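Small bathroom, small post

Ok quick one because I have to be out the door by 9 and I promised I'd write up the bathroom before I forget what I did. Coffee next to me, going cold. Typos staying in.

So. The vanity counter. Those of you who've been around a while know the counter has been my nemesis since April. It's gray with the veining in it, very pretty, and it hides everything. Toothpaste blobs, hair, an earring I'd given up on. You only find out with your palm.

New rule, borrowed straight from Lise McKinnon who has three kids and one bathroom: if you don't touch it every day it doesn't live on the counter. Brutal. I went through everything up there with a shoebox and a trash bag and I was done before the laundry finished. Hand cream, gone to the bedroom. Two combs, drawer. A candle I've never lit, to my sister. The hotel shampoos, ugh, I had SO many hotel shampoos.

What made the cut: mug, toothbrush, toothpaste, and the little black vase with the fake white flowers, which I will defend to anyone.
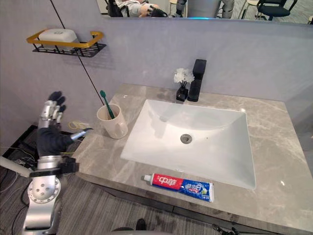 The mug used to be a coffee mug. I had a proper toothbrush holder, one of those with the holes, and the bottom of it grew a sort of soup. You couldn't get a finger in to clean it. A mug you just wash. Goes in with the dishes at night, comes back in the morning. Cream colored so it looks sort of on purpose next to the gray. The brush leans over to one side and I've made my peace with that.

Toothpaste stays lying down at the front. I tried standing it on its cap in the mug with the brush and the whole thing tipped into the sink at 6 am, once, and once was plenty.

Faucet note for Juniper Escobedo, who asked in the comments last time: yes the matte black shows every drop. Every one. Dry cloth after brushing, two seconds, no sprays. I used a vinegar thing on the old one and it went blotchy, so don't.

Next, supplies. Stuff that comes in packages. I used to buy backups of backups and then stuff them wherever, and then buy more because I couldn't see what I had. Everything got pulled out in one go and laid out flat where I could look at it.

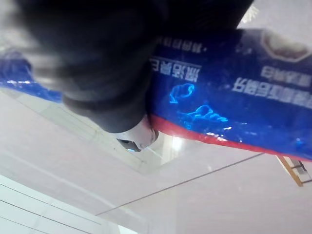 Anything crinkly is the worst to store. It slides, it won't stack, it makes a noise at midnight when you just want a bandaid. I've started filing them on edge like records. Works ok. Not beautiful. Open ones in front, sealed ones behind, and if there's no room for another one then I don't buy another one. Everett Ostrowski says this is what he does with his spice drawer and I believe him, his spice drawer is a bit scary.

I also did the thing where you put a running list on the inside of the cabinet door. Pencil on an index card. So far it says floss. It has said floss for two weeks.

Speaking of the cabinet, I love that it's up on legs. Our last place had one that went straight to the floor and there was a gap at the back just wide enough to lose a cap in forever. With this one the mop goes right under. Five minutes for the whole floor, including the baseboard, and black baseboard shows dust like you would not beleive.
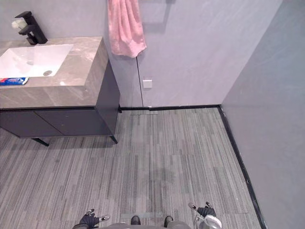
Towels. The pink one stays. I know it's getting raggedy along the bottom, I know, Reet Lepik has already told me it's a rag now. It's the softest towel I own and it dries faster than the nice ones. When it goes it can be a cleaning cloth, and it hasn't gone yet. I shake it out before hanging it or it dries like cardboard.

Also I wipe the light switch now?? Never in my life thought about it before. Damp cloth, not wet. Do yours today, you'll be horrified.

Last bit is the sorting surface. You need somewhere clear to put things while you decide. Not the bed (you'll be tired later and it all goes on the floor) and not the edge of the tub.

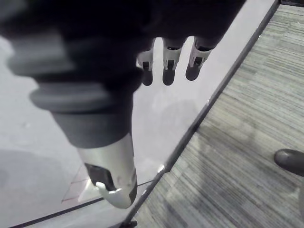 Pale is best, you can see crumbs and loose caps and those tiny foil seals. Wipe it down, put out one handful at a time, deal with that handful, next. I used to dump the whole drawer out at once and then walk away from it for a day and a half.

Things I still haven't sorted:
the drawer with the hair ties
where the spare toilet paper goes, there is no good answer
whatever is going on behind the drain stopper

If anybody has a fix for the hair ties tell me. Lieselotte said a carabiner, might try it.

Ok shoes, keys, going. Kitchen next time, probaly the shelf over the stove.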